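**Naltport, week by week**

The chair results are in, and the chairs did fairly well. Jingyi Du's group has finished training on the 2161 demonstrations recorded with the hand-held gripper, and the policy now pushes an office chair up to a table in 70 percent of trials. Last March it managed 2 percent, and one of those was disputed.

The gain came from throwing data out. Du dropped 162 recordings in which the marker on the finger was lost for more than a moment, then retrained with no other changes. We had spent most of the spring on a bigger network, which we will not be discussing.

Tetitz, the test set with swivel chairs on bare floors, is still hard going. Chairs that roll tend to keep rolling.

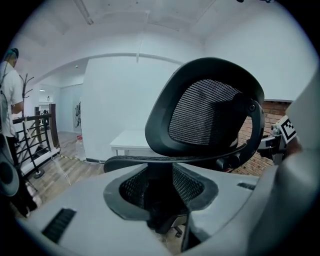
*Mesh office chair from behind, over the gripper housing.*

Erkska runs start next. Bring spare batteries, and ask Du for the new filter script before you record.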